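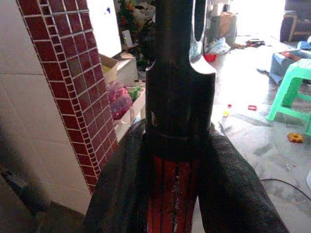
Photo: Telteck, wrist camera view

The visit to Telteck started at 9:30 in the morning, and I came early because I did not trust the bus. The company has two floors in an old textile building. The open day is held every January, and this year the program listed 11 stations. I managed to see four of them properly, so please do not take this as a full report.

I went mostly for the teaching stations. At my own work we pack and sort small parts, and we have been asking ourselves if a robot can be taught by our own people without a programmer in the house. Telteck shows two ways to do it. In the first one you take the arm with your hands and lead it through the task. In the second one you stay at a desk and move a controller, and the arm follows you.

The photo is from the task with household things, which they teach in rooms that look like somebody lives in them. The gripper has two fingers covered in black fabric, and it holds a tall dark object with a red-orange ribbed part at the bottom and a shiny metal part higher up. On the floor behind there are small toys, a bright green stool and some boxes. This is the kind of view the operator has on the screen, and I understood quickly why beginners are slow. A thing held so close to the camera hides a large part of the room, and you must learn to look past it.

The woman at the desk told us that one full demonstration is kept only if the grip was good from the beginning to the end. For the household tasks they have now 2283 demonstrations, and 1410 of them were accepted. I asked what happens with the others. She said they keep them in a separate folder and sometimes use them to explain mistakes to new operators.

Visitors could try the hand-led arm by themselves. I waited 23 minutes in the line. The arm is lighter than I expected, but the wrist wants to turn when you do not want it — I put a plastic cup on its side two times. The controller was easier for my hand and more difficult for my eyes. A colleague who came with me had exactly the opposite opinion.

Upstairs there was a small table from Vemano with replacement finger covers, and next to it Sedell showed pedals for opening and closing the gripper with the foot. I liked the pedals. The coffee was also upstairs, and it was finished before eleven.

What I missed was a clear answer about prices. For the training course I heard "up to three days", and for the rest they want first to see your parts. We will send them a box with our most difficult ones, the flat clips and the rubber rings.

If you go next year, bring a jacket, the ground floor is cold. Parking is behind the Hubmann warehouse, the entrance is from the small street and the sign is easy to miss.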